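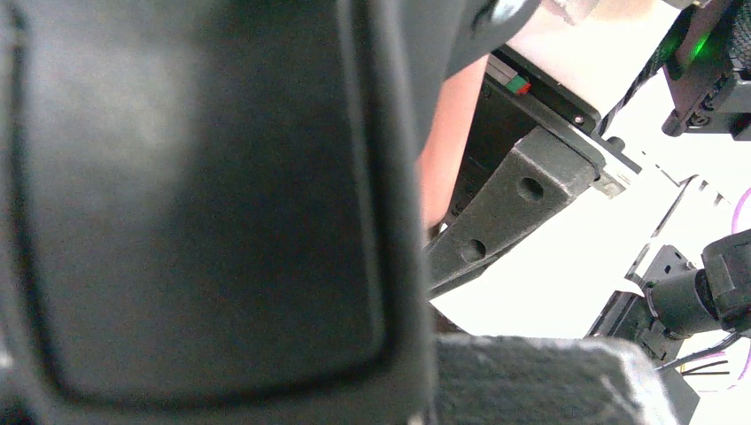
Bracket with the two holes, gripper finger at left. Green LED on at top right.

Mar 27, 2026
Luta notebook, working rules for the wrist and gripper

Present: me in the morning, Odette Joly and me after lunch.

I continue the list of rules that we began on Tuesday. The old sheet from Kondodari was written for a cell with a fence, and we do not have a fence. Many lines on it say only "keep out of the cell", and this does not help the person who must stand next to the arm and put things in their place. So I rewrite line by line, and I keep the old numbers where it is possible, so that people who know the old sheet do not get lost.

Rule 1, hands near the wrist. Old text: "No hands near moving parts." New text: a hand may come nearer to the wrist than 300 mm only when the arm is in hold and the person at the station has said "hold" aloud. The person who goes in repeats the word. When the hand is out again, the same person says "clear". Odette wanted also a hand sign for the days when the compressor next door is running. I agree, but we did not find a sign which one cannot confuse with something else. Open.

One question came up which the old sheet does not answer. What if the arm is in hold and a second person wants to come in from the other side? For now: one person inside the distance at a time. If two are needed, both must say the word, and both must say "clear" before the hold is taken off. We tried it a few times with the hold really active and it feels slow. I prefer slow for the moment.

Rule 2, what a light means. I had to correct my own draft here. I wrote "green LED = safe". Odette crossed it out with a thick pen, and she is right. On our wrist a green LED says that a device has power. It says nothing about the state of the arm. The new text: no LED on the wrist is to be read as permission. Permission is the spoken word and the hold indicator at the station, both together.

Rule 3, cables. The cables at the wrist must have enough length for the full turn in both directions and must not hang lower than the bracket. Check by hand, arm in hold, before the first run of the day and after each change of a tool. Odette asks that we turn the last joint slowly to each end and look from the side, where a tight cable shows better than from the front. I put this in the text. A cable with damaged skin is replaced the same day. Tape is not a repair. (I have taped. I know.)

Rule 4, screws. After 67 runs we put a key on every screw of the camera bracket and the finger mounts. The number is strange, I know. It comes from the log of the Kordestani work, where the first loose screw was found after run 67, and we did not have a better number. I propose to go down to 30 until we have more data. Each screw gets a thin line of marker paint across head and bracket, so a turned screw can be seen without a key. If a line is broken: stop, tighten, write it in the log with the run number. Do not only tighten.

Rule 5, finger pads. Look at the edges of the pads and at the tips before each session. Scuffs are allowed. A loose edge is not allowed, and neither is a pad which can be moved with the thumb. We replace always both pads together, never one. The Kaketex sheet gives no limit for wear, so I wrote them on Wednesday and have no answer so far.
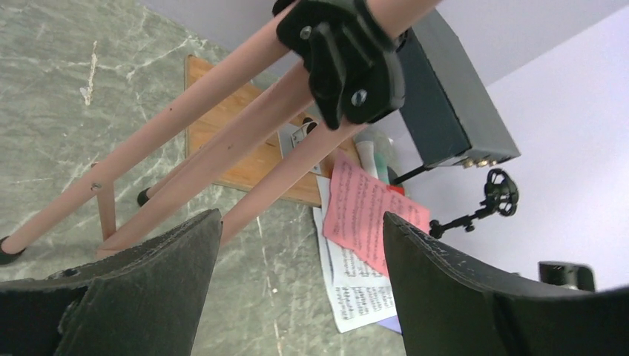

Rule 6, the things around the arm. For this one the old sheet had nothing at all, and we spent most of the afternoon on it. In a real room there is always something standing or lying in reach: furniture, paper, a bottle, electronics. The first idea was to clear everything before a run. Then the room is not a real room any more and the work loses its sense. Odette's proposal is to divide the things in three groups, and I write it down as she said it.

Group A may be touched by the gripper. These things are named in the run sheet before we start.
Group B may stay in reach but is not to be touched. If the gripper touches one, the run is stopped and marked. Loose paper is in group B unless the run sheet says something else.
Group C must go out of reach: glass, open liquids, anything hot, anything with mains voltage and an open housing.

I asked what to do with a closed bottle. Group B, if the cap is tight and somebody has checked it with the hand. An electronic device with a closed housing is also group B, but its connectors must be turned away from the path where this can be done. If they cannot be turned, the path must leave 100 mm to them. I am not sure that we can hold this in narrow places. To try on Monday.

Private papers: no names or addresses where the wrist camera can read them. Ask first, and turn the page over if there is doubt. The recording is kept a long time and the paper only lies there for one day.

Rule 7, long parts and tubes. Tubular legs and rails deserve their own rule. The fingers can go between two tubes and the wrist then turns while they are inside, and the load goes on the finger mounts. New text: no rotation of the last joint while the fingers are between fixed parts. Back out straight, then rotate. If the furniture can tip, it is either held by a fixture or named in the run sheet as free to move.

We disagree a little about this one. Odette would like the limit in the software, as a check on the torque. I would like both, the check and the sentence on the sheet. The threshold is not decided and I do not want to invent one.

Rule 8, who may stop. Everybody, at any time, also visitors, without giving a reason. The reason can be asked after, in a friendly voice. This was already in the old sheet and I did not change a word except "operator" to "person at the station".

To do
– Marker paint, the yellow is dry. Order the white one.
– Hand sign for "hold" (Odette).
– Change rule 4 in the printed copy at the station, it still says 67.
– Write to Kaketex again if there is no answer by Tuesday.
– Ask Kondodari if they want the new sheet or keep their own.
– Group labels for the run sheet: one letter before each thing is enough, no colors, the printer is black only.

Draft 3 is in the folder next to the station. Please write remarks with pencil on the paper and not in the file, I am still moving the numbers there.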